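Notizen zum Vortrag »Kann das Ding jetzt abwaschen?« — Hinport, 8/29/24

Einstieg ohne Folie. Fragen, wer zu Hause einen Saugroboter hat. Dann fragen, wer vorher die Stühle hochstellt. Kurz warten.

Danach gleich zur Sache: Ich bestreite gar nicht, dass die Technik besser wird. Ich bestreite, dass sie in Küchen und Werkstätten angekommen ist. Karabo Motaung hat mir für die Halle in Treltthorpe die Störungsliste von Oktober geschickt. 685 Eingriffe von Hand an einer Linie, die laut Prospekt »unbeaufsichtigt« läuft. Zahl stehen lassen, nicht kommentieren.

Überleitung zum Haushalt. Aufräumen klingt leicht: Dose nehmen, Dose wegstellen. Ein Kind kann das. Folien jetzt langsam, erst die gestapelten Dosen, dann die einzelne zwischen Finger und Daumen.
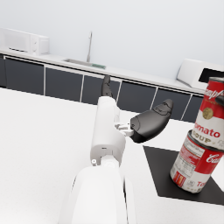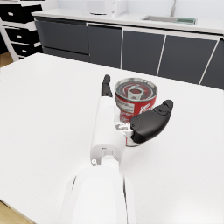
Simulierte Küche, weißer Tisch, Suppendosen.

Wann übernimmt so ein Arm in einer normalen Wohnung das Aufräumen?
In den nächsten Jahren nicht, jedenfalls nicht ohne jemanden, der danebensteht und eingreift.

Das begründen, sonst klingt es nach schlechter Laune. In der Simulation kostet eine umgeworfene Dose nichts, man setzt zurück und fängt neu an. Auf meinem Küchenboden liegt dann Suppe. Dazu die Frage, was alles noch in so einer Küche steht: nasse Gläser, ein Beutel Mehl, der halb offen ist, die Brotdose von gestern. Lợi Đoàn hält dagegen, dass man in der Simulation eben viel mehr üben kann. Stimmt, fair erwähnen. Geübt wird aber das, was jemand vorher modelliert hat.

Dann Werkstatt. Beispiel Zatley: Schrauben sortieren, 23 Sorten in einer Kiste. Der Lehrling war nach 30 Minuten fertig. Die Anlage brauchte länger, und zwei Sorten musste man ihr vorher herausnehmen — das stand in der Vorführung natürlich nirgends.

Falls Khanyisile Mtshali im Saal sitzt: Sie wird nach den Kosten fragen. Ehrlich antworten, dass ich keine belastbaren Zahlen habe und den Anbietern ihre nicht glaube.

Zum Schluss drei Fragen für die nächste Messe an die Wand: Wie viele Versuche gab es vor dem Film? Wer hat den Tisch gedeckt? Was passiert, wenn ich die Dose verschiebe? Stehen lassen, bis die Diskussion anfängt. Mikrofon an Dardo Lagos weitergeben.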